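Household robot procurement

Household robot procurement is the planning, budgeting and purchase of robotic equipment intended for work in homes, guest rooms and care residences. It covers the machine itself and the software, spare parts, training and insurance needed to keep it in service.

Background

Early buyers were mostly research groups. Hotels and housing providers followed, and many now begin with a simulation stage, in which a virtual robot is tried in a rendered room before any hardware is ordered. A bedroom model may include a two-armed robot, a bed and a small nightstand with drawers, so that planners can judge reach and clearance between furniture.
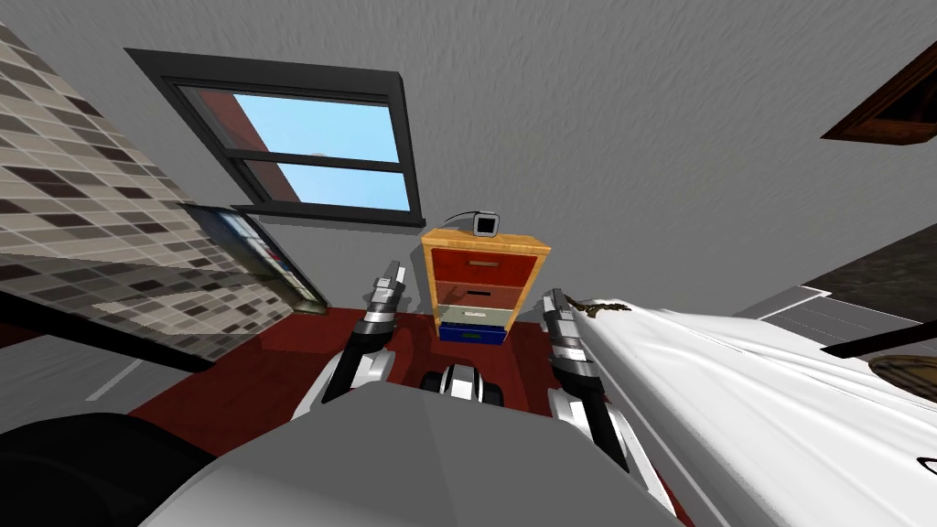
Budgeting

The purchase price usually makes up 60 percent of the first-year budget. The remainder is divided among installation, service contracts and replacement grippers. The Stiltari planning guide advises buyers to spread costs over 5 years and to hold a reserve for parts that wear quickly. Leasing is also common, with terms of 12 months or longer.

Site assessment

A site assessment records door widths, floor surfaces, charging points and the fixtures a robot is expected to reach. Windows receive separate attention, as sash size, frame depth and opening angle differ widely between buildings.
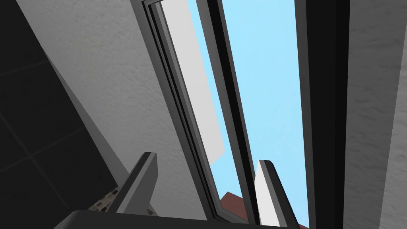 Where fixtures vary, buyers may request a second gripper type or limit the list of tasks in the contract. At Cosgrove, a residential development, the assessment took nine weeks and led to a smaller order than first planned.

Acceptance

Contracts normally tie the final payment to an acceptance test carried out on site. The Matomlow form of agreement, used by several housing providers, allows the buyer to repeat the test once after repairs.

See also

Flondora leasing model
Service robot
Total cost of ownership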